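News > Local > Gatthorpe

Rice cooker lunches to carry on at Gatthorpe after busy first month

June
By Nuwan Patwary

The rice cooker lunches in Gatthorpe are staying. Word came through just after 2pm, as the last of the plates were being dried, and the people in the kitchen got a cheer from the hatch.

The lunches began as a one-month trial in the upstairs kitchen on Sorkton Lane, the one with the marble wall that used to belong to the dance school. Anyone can come. You pay what you like, you chop something, you eat. No hob in use, no oven. Everything goes through a rice cooker, or it goes on the plate raw.

Romana Holub started it. She had moved into a bedsit over the old Panasiuk bakery with one ring that didn't work and a cooker her aunt had passed on, and got through a whole winter on it.

"I did porridge in it, I did dumplings in it, I did a sponge," she said. "The sponge was heavy. But people kept asking me how, so I thought, fine, come and watch."

Fourteen came to the first lunch. By last week there were chairs out on the landing and a pan of soup had to be made in two goes.

Menu is short and changes with what the market has left over. Greens and rice most days, with spring onion or beans or whatever is cheap, chopped small so it cooks in the steam. Lentils and tomato. A milk pudding with cardamom that went so fast last time that the cook didn't get any. Barley has been tried and will not be tried again.

Viera Gajdoš, who lives across the lane and has been to every one so far, said she came for the company first and the food second.

"I've got a perfectly good cooker at home, gas, four rings, and I never put it on just for me," she said. "Now I do a cup of rice with an egg on top and I sit down to it. My daughter thinks I've joined something."

There is no recipe sheet. There was one, it got soup on it. Instead the method is said out loud at the start, and again for anyone who comes in late, and it goes like this. Rinse the rice until you are bored. Water up to the first knuckle. Lid down, and leave it down. Greens go in near the end if you want them bright, at the start if you don't mind them khaki. When it clicks off, wait 12 minutes before you lift the lid, and no cheating.

The waiting is where most of the arguments are. Ms Holub is firm on it. Zdislava Doležal, who runs the chopping table, is not.

"Twelve minutes is for people who had a big breakfast," she said.

Mrs Doležal has also brought in a rule about knives (washed by hand, dried, back in the blue roll) and a rule about boards that the rest of the kitchen is still getting used to. One for onions. One for everything else. Onion on the wrong board means you do the floor.

The cookers themselves are a mixed lot. Two were given, one was bought at the Asen Street sale, another came back from abroad in somebody's suitcase and needed a plug adaptor. Anyone wanting to bring their own can, so long as the flex is sound and the inner pot isn't scratched to bits. Labels in any language are welcome, and there is usually someone on hand who can read them. If not you press things until it beeps.

Cleaning up has been the sticking point with the building. The landlord wanted the worktops clear and wiped by half past three, the inner lid plates off and washed, and nothing left standing overnight. In the first week that didn't quite happen, and there was a letter. Since then a cloth goes down under each cooker before anything is opened, which catches the drips off the lid and some of the greens, and the wiping starts before the pudding does.
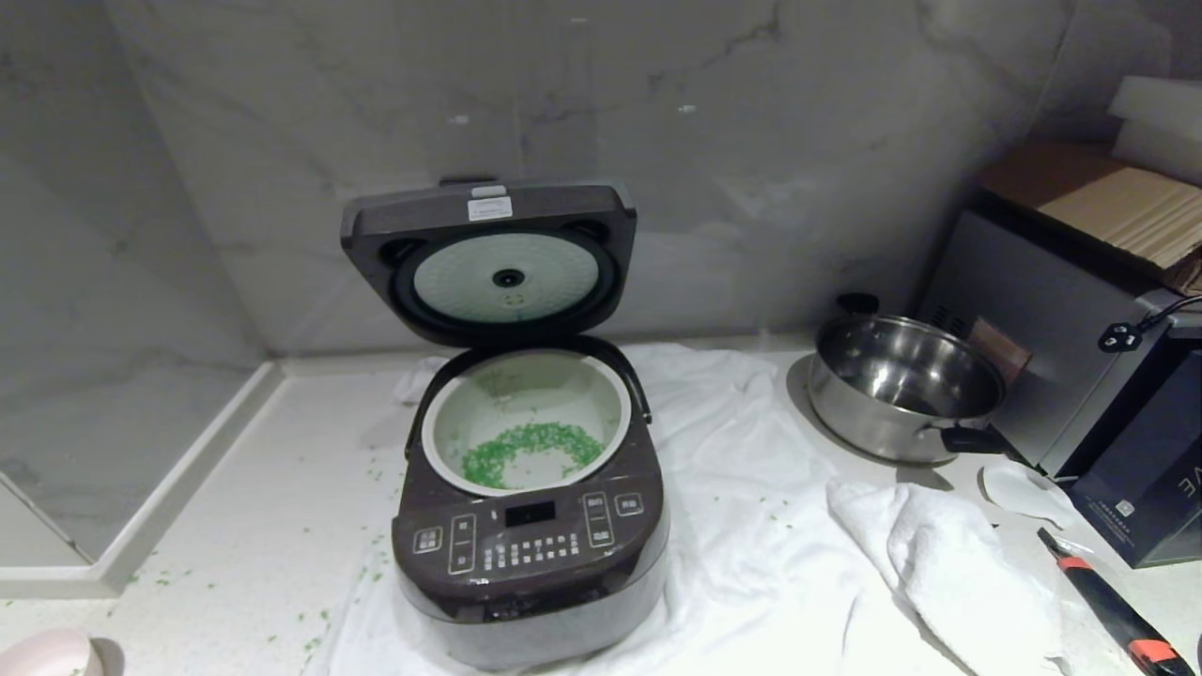 Lid up and small green pieces in the pot, with a fair few on the worktop too. Sorkton Lane kitchen.

The decision today means the group keeps the kitchen through to the end of the year, same hours, same rent. The landlord has asked for a deposit of £100 against breakages, which the group had already put by from the pay-what-you-like tin. A second day has been talked about but not agreed. Ms Holub said she would want another pair of hands first, and ideally somebody who likes washing up.

Romana Čierny, who teaches the evening sewing class in the room below, said she had no complaints apart from the smell of cardamom coming up, sorry, down, the stairs at the wrong time.

"We're all trying to do a straight hem and everybody's stomach is going," she said.

Next on the list is a lunch for school leavers who will be in shared houses or halls by autumn, with a go at three dinners that need one pot and one plug. Places for that are being written down on the sheet by the door. Bring an apron. Bring a tub too if you want to take any home, the group has run out of tubs and would like the old ones back, lids included.

Doors open at noon. Food is usualy on the table by one, later if Ms Holub is doing the timing.

COMMENTS (6)

landing_chair
Went twice, sat on the landing both times, still the best lunch I've had in Gatthorpe. Please can we have the pudding recipe.

Moira T
What is wrong with a saucepan? My mother fed seven of us out of a saucepan.

pipandstalk
@Moira T nothing wrong with it, but some of us have one plug and a shared hob with someone else's chip fat on it. My son is off in autumn and can't boil an egg so I've put his name on the sheet. He doesn't know yet.

Greens at the end
First knuckle of whose finger?? I have big hands and my rice is always soup.

Viera G
Your own finger. It works out. And rinse more than you think.

old_baker
Used to be a queue out of Panasiuk's at that time of day. Nice to hear of people eating on that road again. I have three of the tubs, will drop them back.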